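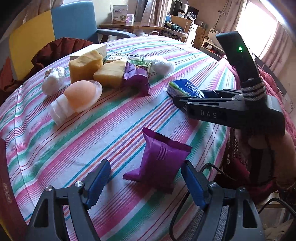

What did the autumn money go on?
Mostly on keeping one pair of grippers in good order, and on writing down how we do it so that the next site can copy us.

Progress report to the Carroll fund: the Uden pair, October to December

I'm very pleased with where we have got to. When the last report went in, the pair was spending more time on the bench than in use, and I was beginning to dread the sound of a jaw going slack. Since then we have logged 669 recordings at Uden and lost only 14 of them to a fault in the hardware. That is far better than I dared put in the plan!

The big change is the morning check. It takes 20 minutes and covers the joints, the finger pads, the cable and the full travel of the jaws. We open each gripper as wide as it will go, look for any side play in the arms, then close it slowly and see that the pads meet square. A pad that has crept round on its backing gets reseated before anything else happens. We used to leave this until somebody complained, and by then a whole morning's recordings could be off.

After that comes a short warm-up on household bits and pieces, sponges and wrapped packets mostly. Soft things are wonderful for showing up a weak grip. A packet that slides out of one corner of the pads tells me more than the gauge does, and it's a good deal quicker. 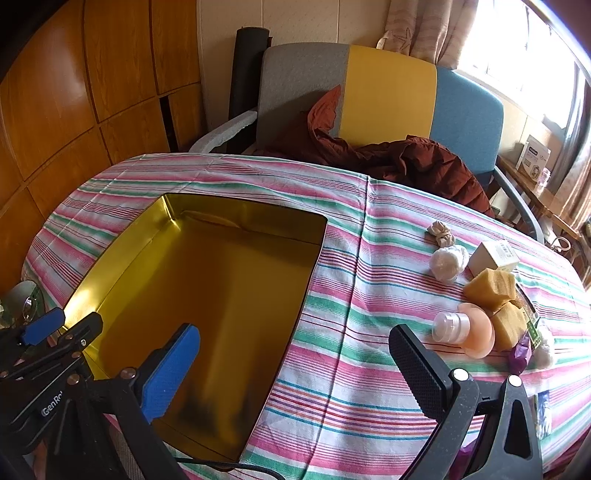 Cables were the other headache. In October the lead kept working its way into the space between the jaws and tugging on the connector, and we replaced 5 connectors in that month alone. Nolley suggested leaving a longer loop and fixing it further back on the body. We tried it on one gripper first, then on both, and haven't changed a connector since (I am touching wood as I type).

Spares: pads are fine until spring. Joint screws are low. The order from Preltov came with the wrong thread and has gone back, so for now we are borrowing from the Nolley kit, which will need topping up.

Still to do: the written guide is drafted up to the section on setting the zero position. I want to rewrite that part, as two of us followed it last week and ended up with different readings. Wear on the left and right pads also needs comparing properly. My hunch is that the left goes first, but the log isn't long enough to say.

Spending is within budget, with a little left over on travel that I'd like to move to spares if you are happy with that.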